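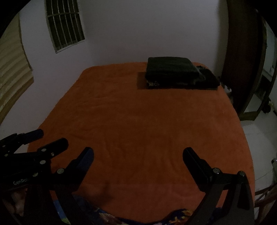

I have been told, by people who sell bedding and by people who only read what those people write, that making the bed changes your day. I don't buy it. I have made mine most mornings for 13 years and the days have gone on doing what they like.

The claim usually comes with a product. Zanton wants $179 for a fitted sheet that is supposed to stay smooth without any help. My friend Trinh Ông bought one. By December it creased the way every sheet creases, a few short wrinkles near the top and long soft folds down where you sit to put your socks on. She had also been talked into the matching throw. She uses it in the car.

What I will defend is a smaller thing. A plain sheet pulled over the corners and a heavy blanket folded at one end take me about 40 seconds, and at night I know where the blanket is. That seems like enough to ask of it. Orange, gray, whatever was clean.

Kanako Iwasaki, who shared an apartment with me for a while, never folded anything and slept better than I did. She would drag the blanket up from wherever it had gone and be out in a minute. I used to think she would come around.

The hotel look is where I get really stubborn. Six pillows, a runner across the foot, a tray — who is carrying all that to the chair every night? A bed gets slept in. Some wrinkles on the sheet at noon don't tell you much about the person who left them, and I wish we'd quit reading them as if they did.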